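The Great Winter Jacket Sort (and how I finally learned to fold a hoodie)

Shared 26 times | 5 comments

Every December I get the same itch. The first really cold morning comes, I open the hall closet to grab a coat, and half the closet comes out with it. This year I decided the whole lot was going to get looked at, one piece at a time, and I have to tell you I had the best time doing it! I made a pot of coffee, put on a long playlist and moved the operation into the small bedroom, where the light is good in the mornings and there's a bed to work on.

The bed is the big discovery. I have always sorted clothes on the floor, and my back has always let me know about it the next day. A single bed is just the right height for me, it's wide enough to lay a jacket out with its arms open, and you can walk up to it from the side. I shoved all the bedding up to the head end and had myself a proper work table.

And laying things out flat is so much better than holding them up on a hanger. You see everything. I found a coffee mark on a cuff, a pocket lining that had come loose, and a lip balm I'd been missing since spring. I also found out that I own two gray fleeces that are almost exactly the same, which explains why one of them always seemed to be in the wash and in the closet at the same time.
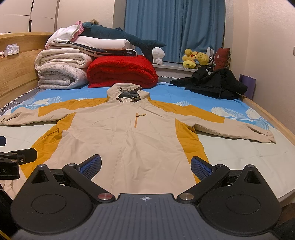 Hooded jackets are the ones I have always folded badly. They come out lumpy, they slide off the pile, and the hood flops over the edge of the shelf. I've been trying different ways all week and I think I've cracked it, so let me walk you through what I do now. Zip it up, lay it face up with the sleeves out to the sides, and smooth the body with your palms from the middle outward. On my beige one the wide mustard panels down the sides turn out to be a built-in folding guide, because you can bring each side in along the edge of the color and it comes out even without any measuring. Fold one side in, lay its sleeve straight down the back, then do the other. (Yes, you have to flip it over first. I forgot this twice.) Then bring the hem up to the chest, fold once more, and tuck the whole bundle into the hood. It makes a fat little package that stays shut by itself, and I love it so much.

I do have a soft spot for that jacket. It's the camo lining in the hood that gets me, this quiet olive and brown thing you don't expect when the outside is so sunny. Tucked into its own hood it shows a bit of the lining, so I can pick it out of the basket without digging.

The rest went pretty fast after that. Heavy coats went back on hangers, light jackets got the hood fold and went into a Toven basket on the top shelf, and anything I hadn't worn in two winters went into a bag by the front door. I was strict with myself! Only one thing came back out of the bag, a Briritz rain shell with a sticky zipper, and I rubbed a bit of candle wax along the teeth and now it runs like new.

Since the bedding was already out, I went through that too. The fleecy blankets stay in this room all winter. The navy quilt with the little stars and moons is going on top, because it makes me happy every time I walk past the door, and on that bright blue sheet with the big white fans it's going to be a lot of pattern in one bed. I don't care. It's winter and I want to look at cheerful things.

Next up is the drawer of hats and gloves, which I'm a little scared of. There are single gloves in there that I brought with me when I moved to Nellthorpe. If anybody has a good system for keeping pairs together (clips? little bags?), please tell me below.

894 views

5 comments

mapleandmoss: Tried the hood trick on my son's sweatshirts and got the entire drawer to close. Thank you!!

quiltyconscience: Clothespins for the gloves. One per pair, clipped at the cuff.

nell_north: Does it work with a really puffy coat? Mine just springs open again.

Author reply: I couldn't get it to work on my puffy one either, so that's on a hanger for now. And clothespins, yes, doing that tonight!

backporch26: More pattern in one bed is always the right answer.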